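3.2 Buffer length and missed updates
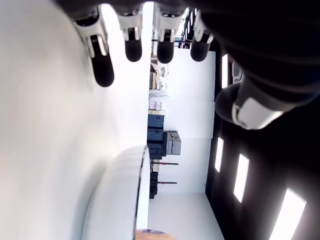 Figure 4. Robotic hand with four fingers, seen at close range.

We followed 424 webcomics hosted on Kumden and Gunero from August onwards. Artists reported their buffer in finished pages. Of these comics, 341 kept the same update schedule throughout; the rest changed it at least once and are treated separately in Section 3.4. Missed updates were less common where the buffer was 15 pages or more – a pattern also reported by Lambrakis for print serials. Page format made little difference.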